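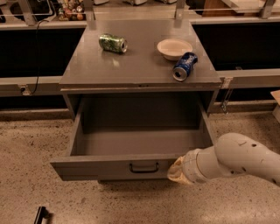 회색 수납장과 열린 서랍. 상판 위에 음료 캔과 흰색 그릇.

휴게 공간 물품 정리 작업 참여자 모집

Trumell 생활동선연구팀은 공용 휴게 공간의 수납 방식을 비교하는 작업의 참여자를 모집합니다. 과제명은 Jultham이며, 음료 캔, 그릇, 소포장 간식 등을 서랍과 상판에 나누어 배치하고 다시 꺼내는 동작을 다룹니다.

모집 인원
48명. 정원이 차면 접수를 마감합니다.

작업 내용
- 상판에 놓인 물품을 지시서 순서대로 서랍에 넣기
- 서랍을 끝까지 열고 닫기, 물품을 꺼내 원위치에 놓기
- 쓰러진 캔 세우기, 그릇 위치 조정
- 회차별 배치표 작성
1인당 총 100회를 수행합니다. 오전 또는 오후 중 한 타임을 선택할 수 있으며, 중간 휴식은 두 번입니다.

참여 조건
- 만 19세 이상
- 서서 하는 반복 작업에 지장이 없는 분
- 한국어 지시서를 읽고 배치표를 작성할 수 있는 분
- 손목, 어깨에 최근 부상이 없는 분
수납이나 매장 진열 경력은 필요하지 않습니다.

참여비
완료한 회차당 2,000원을 지급합니다. 중도에 그만두는 경우에도 완료분은 정산합니다. 교통비는 별도로 지급하지 않습니다.

장소 및 기간
Fanley관 1층 휴게 공간. 10월 중 진행하며 개인별 일정은 선정 후 조율합니다. 바닥이 테라초이므로 굽이 낮고 미끄럽지 않은 신발을 착용해 주십시오. 작업 구역 내 취식은 금지하며 개인 소지품은 입구 보관함에 둡니다.

신청 방법
신청서에 성명, 연락처, 희망 시간대, 주로 쓰는 손을 기재하여 1층 안내 데스크에 제출합니다. 선정 여부는 문자로 개별 통보합니다. 신청서는 선정 절차가 끝나면 폐기합니다.

담당
일정 및 정산: Zhuoran Luo
작업 지시서 및 배치표: Craig Morrison
문의는 안내 데스크 내선 1511번, 오전 10시부터 오후 4시까지 받습니다.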